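La nappe d'abord, le panier ensuite

Depuis quelques années, on ne pose plus grand-chose directement sur une table. Les restaurants ont supprimé les nappes, les familles aussi. On a des sets, des chemins de table en lin, des planches, des dessous de plat en liège. Le bois doit se voir, la pierre doit se voir. Je pense qu'on s'est trompé, au moins pour une partie de la cuisine, celle qui se fait à la main et qui se mange par petites pièces. Je prends le cas des raviolis vapeur, que je connais pour en faire tous les hivers.

Un ravioli vapeur est petit, souvent pâle, et il n'a ni sauce ni croûte pour le signaler. Sur une assiette blanche il disparaît. Sur une planche il colle, et sur un plan de travail en inox il glisse. On le prépare pourtant presque toujours sur une de ces trois surfaces, parce qu'elles passent pour hygiéniques et qu'elles sont déjà là. Une nappe tendue sur toute la table règle une bonne partie du problème. Elle donne une couleur derrière la pâte, et elle oblige à débarrasser la table avant de commencer. Ce dernier point compte plus que la couleur. Je n'ai jamais vu quelqu'un mettre une nappe par-dessus le courrier et les clés.

On me répondra que la nappe se tache. Oui. Elle se lave aussi. Une planche en bois qui a pris l'huile de sésame la garde des années, et tout le monde trouve cela normal. Il y a une indulgence pour le bois que l'on refuse au tissu, et je ne vois pas sur quoi elle repose, sinon sur la corvée du repassage. Or une nappe de travail n'a pas besoin d'être repassée. Quelques faux plis n'ont jamais empêché de plier une pâte.

Je défends même la nappe à carreaux, ou à lignes, que beaucoup de gens trouvent enfantine ou campagnarde. Un quadrillage est utile. On aligne les pièces sans y penser, on voit celle qui est plus grosse que ses voisines, on garde l'espace nécessaire pour passer les doigts. Les pâtissiers travaillent sur des tapis gradués et personne ne leur reproche de manquer d'élégance. La mienne vient d'un coupon acheté chez Pîrvu, un magasin de tissus qui vendait ses fins de rouleau au poids. Elle a été coupée de travers et je ne l'ai jamais ourlée. Il faut seulement la laver à part les deux premières fois.

Reste la question du panier. Le cuit-vapeur en bambou a une réputation d'objet décoratif, acheté dans un moment d'enthousiasme et rangé ensuite au-dessus des placards avec l'appareil à fondue. Beaucoup de cuisines en ont un qui n'a servi que deux fois. Les fabricants proposent des paniers en métal, en silicone, des tiroirs électriques avec minuterie. J'ai eu pendant un hiver un modèle électrique Akby, à deux étages, qui faisait son travail sans reproche pour les légumes. Pour la pâte, je n'en étais pas content. Le couvercle en plastique renvoyait l'eau en gouttes, et ces gouttes tombaient toujours sur les mêmes pièces, celles du milieu. Il aurait fallu mettre un torchon sous le couvercle, ce que la notice interdisait. J'ai fini par le donner.

Le bambou absorbe une partie de cette eau. Il pèse peu, il se porte de la cuisinière à la table sans gants épais, et il sert de plat. C'est la raison principale de le préférer. Un récipient de moins à sortir, un transvasement de moins, et moins de raviolis déchirés en route. Les miens se déchirent presque toujours au moment où on les déplace et très rarement pendant la cuisson.

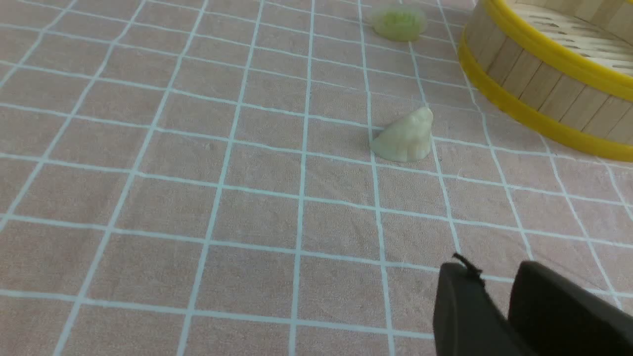

Alina Cozma m'a écrit, après avoir lu une première version de ce texte, que la nappe était une idée de gens qui mangent à quatre. Chez elle on en fait 158 pour une soirée de décembre, sur deux tables, et à cette échelle un tissu devient ingérable : la farine s'y incruste, les enfants tirent dessus, quelqu'un renverse le vinaigre et il faut tout soulever. Elle travaille sur des plateaux en métal fariné qu'elle empile au froid. Pour la couleur, disait-elle, il suffit de colorer la pâte, et pour le panier elle voulait bien me suivre, à condition d'en avoir cinq ou six, faute de quoi les derniers invités mangent quand les premiers font la vaisselle.

Elle a raison sur les quantités. Au-delà d'une certaine production, on entre dans une logique de cuisine collective, et les plateaux gagnent. Mais la plupart des gens n'en sont pas là. Ils en font vingt, parfois moins, un soir de semaine, avec un reste de farce. À cette échelle, les méthodes de grande tablée découragent plus qu'elles n'aident. On sort les plateaux, la farine, le laminoir, on salit toute la pièce, et l'on se dit que la prochaine fois on achètera les surgelés. Je préfère qu'on en fasse peu et qu'on en refasse le mois suivant.

Sur la couleur de la pâte, je suis moins d'accord avec elle. Colorer au jus d'épinard est amusant et je le fais de temps en temps, mais la pâte colorée sert surtout à distinguer les farces. Vert pour la ciboulette ou le chou, nature pour le porc, et les convives savent ce qu'ils prennent. Si toutes les pièces sont vertes, on a perdu l'information. La pâte translucide, à base d'amidon de blé, a le même avantage sans colorant : on voit ce qu'il y a dedans. Elle est plus difficile à travailler, elle se fend sur les bords si l'eau n'était pas assez chaude, et elle supporte mal d'attendre. Je la conseille quand même. Une pâte qui laisse voir la farce oblige à hacher proprement.

Le pliage est l'autre sujet sur lequel les gens se découragent. Les vidéos montrent des plis réguliers, dix-sept ou dix-huit selon les écoles, refermés en une spirale parfaite. Je n'ai jamais dépassé huit et mes raviolis ne s'ouvrent pas pour autant. Un sommet pincé un peu de travers tient aussi bien qu'un sommet droit, pourvu que le bord soit propre, sans farce ni huile. Il faudrait dire aux débutants de regarder la base plutôt que le haut. Une base large tient debout dans le panier, une base étroite se couche sur la voisine et s'y soude. On passe beaucoup de temps à enseigner les plis et très peu à enseigner combien de farce mettre, alors que tout vient de là. Une petite cuillère à café rase pour un disque de la taille d'une paume d'enfant. Au-dessus, on force, et la pâte s'amincit là où elle devrait être épaisse.

Il faut parler aussi du prix, puisque c'est souvent par là que la discussion se termine. Un panier en bambou correct coûte moins cher qu'une poêle moyenne. Celui que j'utilise vient de Sanditz, où l'épicerie Vamari en garde une pile près des riz. Je n'ai pas choisi la marque, il n'y en avait pas. J'ai vérifié que le fond tressé ne bougeait pas sous le pouce et que le cerclage était serré. C'est à peu près tout ce qu'on peut contrôler en magasin. À la maison, on le fait tremper, on le passe une fois à la vapeur à vide, et ensuite on ne le met jamais au lave-vaisselle. On le laisse sécher ouvert, couvercle à côté. Rangé humide, il noircit, et les gens en concluent que le bambou est une matière fragile.

Beaucoup d'objets de cuisine sont jugés de cette façon, sur une faute de rangement. On jette le panier moisi, on achète l'appareil, et l'appareil prend sur le plan de travail la place où l'on aurait pu plier la pâte. Je n'ai rien contre les appareils. Je constate seulement que ceux de mes amis qui en ont un font moins de raviolis que ceux qui ont un panier. L'échantillon est petit et je ne prétends pas qu'il prouve quoi que ce soit.

J'ai proposé à Alina de venir en janvier avec ses plateaux, et de faire la moitié de la fournée à sa manière. Elle a accepté pour les plateaux. Pour la nappe, elle demande que je la retire de la deuxième table.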